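# How to find out whether a robot can do your chore

*Last revised 5th June, after the dishwasher section got too long and was removed.*

Every March, somebody at work forwards me a video of a robot folding a shirt and asks if we can all go home now. The shirt is always a T-shirt. It is always laid flat to begin with, on a table with one T-shirt on it, and the video is always playing at several times normal speed.

I run small trials for shops and canteens that are thinking of handing a job to an arm. What follows is the procedure I use. It takes one afternoon, a notebook and a person willing to be bored. You can use it at home too, if you have strong feelings about laundry.

## 1. Write the chore down as if for a guest

Pick one chore. "Help in the kitchen" is a mood. "Put the sandwich in the basket" is a chore.

Now write it for somebody who has never been in your building. Where does the thing start? Where does it end up? Which way round? What counts as done? When I asked the counter staff at Fukalgate to write down how they pack a lunch, they gave me four lines. Then I watched them do it and my own list ran to 31 steps, among them "turn the wedge so the label faces out" and "squash the napkin a bit."

The steps people leave out are usually the ones a machine finds hard.

## 2. Sort the steps into three piles

- **Moving.** Getting a hand from here to there. Arms are very good at this and have been for decades.
- **Finding.** Working out where the thing is and which way it's pointing. Good and getting better, with relapses around anything clear or shiny.
- **Touching.** Closing on the thing hard enough to lift it and gently enough that a customer would still want it. Put a star next to every one of these.

If your list has no stars on it, congratulations, your chore was probably automated before you were born.

## 3. Time a person doing it badly

Everyone times their best worker. Please time a tired one, late in the shift, holding a conversation. Ximena Beltrán did this for me on the packing counter while arguing about parking, and got through 36 lunches without looking down for most of them. She dropped one and caught it with her knee. I've yet to see a quote that includes a knee.

Write the time down, along with the mistakes. You need both later.

## 4. Ask the seller for the boring number

You'll be offered a success rate. Ask these in reply:

1. How many tries is that out of?
2. Did a person reset the table between tries?
3. Were the objects the same ones each time?
4. What happened on the misses?

The fourth is where you learn something. A machine that stops and waits after a miss is a slow coworker. A machine that carries on with an empty hand, placing nothing into a basket with great care, is a much bigger problem, and from across the room it looks exactly like success.

Voveck, to their credit, sent me the full log from a trial: 1,425 attempts, misses included, with a notes column. One note reads "lettuce."

## 5. Try it with your own mess

Take your own objects. Use the packaging you really buy, in the state it reaches you. Then leave the rest of the table as it normally is. Clearing the table first is a chore too, and if you do it for the robot you should put yourself on its invoice.

A sandwich is my favorite test object. Soft bread, slippery filling, a wedge shape with one good way to stand and several worse ones, and a bit of clear wrap if you're feeling mean. The job is tray to basket. Any six-year-old can do it, minus whatever they eat.

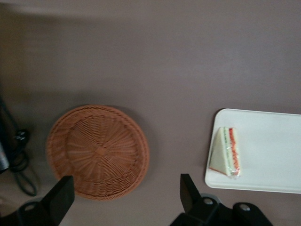
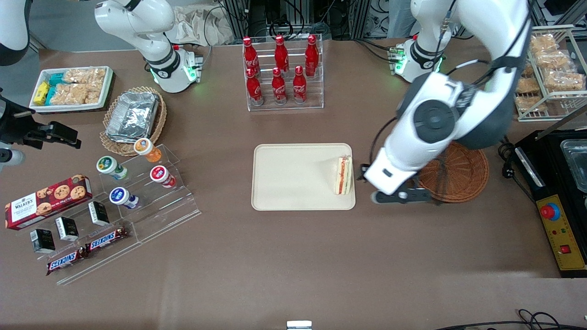 ## 6. Score it

Give each try one of four marks:

| Mark | Meaning |
|---|---|
| A | Arrived, and you'd pay full price for it |
| B | Arrived, and you'd eat it yourself over the sink |
| C | Didn't arrive, machine noticed |
| D | Didn't arrive, machine very pleased with itself |

Run 199 tries. I'd like to claim there's statistics behind that figure, but Decha Kaewkla, who keeps score for me, brought a pad with 200 lines on it and used the top one for the date.

Bs are worth a second look. If they all come from one starred step, a softer fingertip or a different approach angle may turn them into As by the end of the afternoon. If they're spread all over the list, go home. Try again next year.

## 7. Do the sum

Compare the machine's time with the tired person's time from step 3. Then add the minutes somebody spent standing nearby in case. People hate adding those minutes. At Magaña they came to more than the whole job used to take, though the fellow doing the standing said it was the best week he'd had there.

## So can they do chores yet?

Some, in some places. Boxes, yes, by the truckload. Bottles of one size, mostly. Wrapped things that hold their shape, on a good day. Fitted sheets, no, but I can't do those either.

The Horndale canteen reran the whole procedure with a new gripper. Fewer Ds than last time, more Bs. I had two of the Bs for lunch.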